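Vetby Small Investors Board > Dividends and Income > First year of reinvesting, my numbers

porchlight_pete
Tue 31 May
One full year of automatic reinvesting is in the books and I'm thrilled! I put in 2,000 last spring, added a little every payday, and the account sits at 3,574 this morning. Most of that is my own deposits, I know, but 126 of it is dividends that bought more shares without me lifting a finger. I hold 11 companies, mostly boring stuff like utilities and food. Mösli is my favorite of the bunch, they raised the payout again. Who else is doing this?

gravelroad
Congrats, the first year is the hardest one to sit through. I'd question the 11 companies though. With an account that size I'd buy one broad fund and be done. You're reading 11 annual reports for 126 in dividends?

porchlight_pete
I am, and I love it! I learned more from the Mösli report than from any book I've bought. Might not be for everybody.

tallgrass_88
Love this thread. I'm on year four and still check on dividend day like a kid waiting for the mail. My only holding outside of funds is Punus. No dividend at all, so gravelroad can yell at me too. 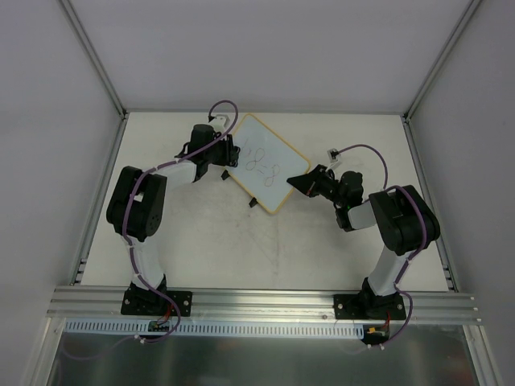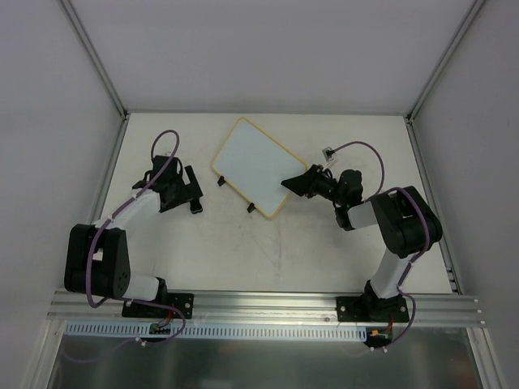

Anyway, Pete, do you reinvest inside a retirement account or a regular one? In a regular one you owe tax on those dividends even if you never see the cash. I missed that my first year and had a fun evening with the forms.

porchlight_pete
Regular account, through Clatdale. They send a yearly tax statement, and I keep a spreadsheet with every little purchase in it.

gravelroad
Keep that spreadsheet forever. And nobody's yelling, tallgrass, but a stock with no payout in an income thread, come on.

tallgrass_88
Ha, fair. It's a small slice, I promise.

mudroom
Disagree with gravelroad on the fund thing. If picking companies keeps Pete saving every payday, let him pick! I tried the one-fund plan, got bored and quit adding money for two years. Pete, does Clatdale charge you for the reinvested shares?

porchlight_pete
No fee on reinvesting, small fee on regular buys. I'll post again after the July payouts, four of my companies pay that month and I can't wait.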